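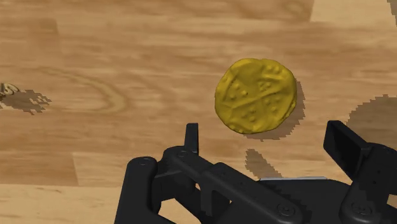 Sim wrist view, yellow embossed disk, gripper short of the object.

October, notebook, sim bench

Good morning's work on the scene acceptance rules. Oisín and I finally sat down with the Nimham task set and wrote out what has to be true before a scene is allowed into the evaluation pool. We had been arguing about this in passing for ages and it went much faster with a render open on the big monitor!

Rule A, start pose. Gripper open, target between the fingers left to right but farther up the table, no contact. The yellow disk scene passes on that. I love this as a starting point, it makes the policy commit to an approach and you can tell very early if it has the depth wrong.

Rule B, second objects. Treasa wants them kept when they only poke into view, like the pale gold curled thing at the far left. Agreed. Real tables have stuff on them. But the object has to be named in the scene file even if only a sliver shows, otherwise whoever reviews a failure has to guess. I couldn't say what it was from the render alone, so that one goes back to Saoirse for a label check.

Rule C, shadows. Look at the edges, they're all stair-stepped, on the disk and on the big one at the right. Fiachra's view is that blocky shadows are fine as long as every scene in a comparison has the same shadow settings. What we must never do is compare a run with coarse shadows against a run with soft ones and call the difference a policy result. Shadow map size now gets written in the run header. Please, everyone, even for quick tests.

Rule D, seeds. 400 episodes per policy for anything that goes in a report, same seed list for both sides. The list lives in the Oltine folder and is read only as of today (yes, I know, ask me if you need a new one).

Rule E, reporting. Failures stay in. If an episode is thrown out, the log gets the episode number, the reason and initials. 2 people sign off on any exclusion. Wálter pointed out that the old log has 696 entries with the reason field blank, which made me wince, but it's a great argument for making the field mandatory.

Still open: do we fix the wood texture or randomize it? That swirling knot is a lovely high-contrast feature and I'd like to know if the policy leans on it. Try the disk scene with a plain top, everything else locked, then compare.

To do: header template (me), label check (Saoirse), plain tabletop variant (Fiachra).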